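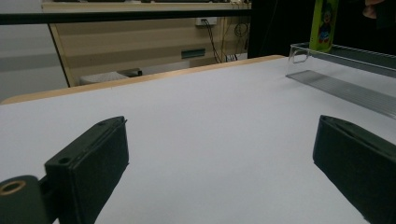
8 août
Par l'auteur du blog

J'ai repeint la cuisine en avril et je n'en ai pas encore parlé ici, parce que je voulais laisser passer quelques mois avant de donner un avis. Une peinture fraîche est toujours belle. C'est après un été de cuisson, de fenêtres ouvertes et de doigts sur les portes qu'on voit si on a bien choisi.

La cuisine était jaune, un jaune paille posé par les anciens propriétaires, avec des traces plus claires aux endroits où ils avaient eu des cadres. Je m'y étais habitué. Ce qui m'a décidé, c'est le plafond, qui s'écaillait au-dessus de la plaque. Tant qu'à sortir les bâches, autant faire toute la pièce.

J'ai passé plusieurs soirées à comparer des blancs. Je ne pensais pas que ce serait la partie la plus longue. Chez Flamard, le magasin où je vais d'habitude, le nuancier des blancs tient sur deux panneaux entiers, et sous les néons ils se ressemblent tous. J'ai fini par prendre des échantillons et par peindre des feuilles de papier épais que j'ai scotchées au mur, une près de la fenêtre et une autre dans le coin du réfrigérateur. Le matin, la différence était nette. Un des blancs tirait sur le rose, un autre devenait gris dès que le soleil passait derrière l'immeuble d'en face. J'ai gardé le moins intéressant des trois, un blanc cassé un peu chaud, vendu sous le nom de Trosby. Je le regarde tous les jours depuis et je n'ai rien à lui reprocher.

La préparation m'a pris deux week-ends. Lessivage d'abord, avec un produit qu'il faut rincer à l'eau claire, puis encore rincer. L'eau du seau était brune après le premier mur, côté cuisson. Ensuite l'enduit, le ponçage, l'aspirateur, et de nouveau un chiffon humide. J'avais sous-estimé la poussière. J'en ai retrouvé jusque dans la chambre, sur le dessus de l'armoire, alors que la porte de la cuisine était restée fermée. Si c'était à refaire, je collerais un plastique sur l'encadrement dès le début.

Pour les angles, j'ai essayé deux sortes de ruban. Le moins cher a laissé passer la peinture le long des plinthes et j'ai dû gratter à la lame. Le second, plus cher, a tenu partout sauf sur le carrelage, où les joints sont trop creux. On m'avait conseillé de le retirer avant que la peinture soit sèche. Je l'ai fait pour trois murs et j'ai oublié le quatrième jusqu'au lendemain. Sur celui-là, le film s'est arraché par endroits, sur quelques centimètres à chaque fois. J'ai repris au petit pinceau et ça se voit encore un peu derrière la porte.
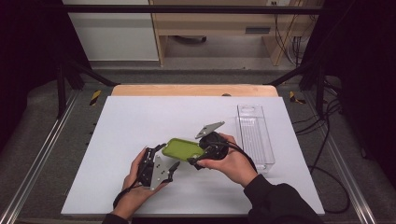

Le budget, puisqu'on me le demande souvent pour ce genre de travaux : presque 600 euros en tout. La peinture des murs en représente la plus grosse part, puis viennent celle du plafond et la sous-couche. Le reste est parti en rouleaux, bâches, enduit et papier de verre. Un artisan m'avait fait un devis à 2000 euros, plafond compris. Le prix ne m'a pas paru exagéré maintenant que je sais ce que ça demande, mais j'avais du temps en avril et pas cette somme à mettre dans une cuisine.

Je me suis trompé sur les portes des placards. Je voulais les repeindre aussi, en vert sauge, et j'ai acheté pour cela une laque Amaral. La première porte m'a pris une soirée entière. Il faut la démonter, dégraisser, poncer légèrement, passer une couche d'accroche, attendre, puis laquer en deux fois en surveillant les coulures. Le résultat est correct, sans plus. On voit les reprises du rouleau quand la lumière est rasante. J'ai remonté la porte et je me suis arrêté là. Elle est donc verte et les autres sont restées comme avant. Les gens qui viennent dîner pensent que c'est voulu.

J'ai aussi remplacé les poignées, ce qui n'était pas prévu. Les anciennes avaient un entraxe que plus personne ne vend et j'ai dû reboucher puis repercer. Les nouvelles viennent de chez Dundum, un petit dépôt de quincaillerie qui vend des fins de série. Elles sont plus lourdes que les anciennes et les tiroirs s'ouvrent mieux.

Après un peu plus d'un trimestre, les murs tiennent bien. J'ai choisi un satiné lessivable et il se nettoie sans laisser d'auréole, même les éclaboussures de tomate, à condition de ne pas attendre le lendemain. Le plafond est en mat – je n'aurais pas voulu de reflets là-haut – et il a gardé sa teinte au-dessus de la plaque. Il y a une fissure fine qui est revenue dans l'angle, au-dessus de la fenêtre. Elle y était déjà avant, je l'avais ouverte et rebouchée, et elle a repris exactement le même chemin. Je poserai une bande à joint la prochaine fois.

Il me reste un fond de pot de blanc, que j'ai versé dans un bocal en verre avec la référence écrite sur le couvercle. Il sert pour les retouches. J'en ai déjà fait une près de l'interrupteur, après avoir cogné le mur avec l'escabeau en le rangeant.

Pour le couloir, je verrai à l'automne. Il est étroit, il n'a pas de fenêtre et il y a cinq portes à contourner, donc beaucoup de ruban.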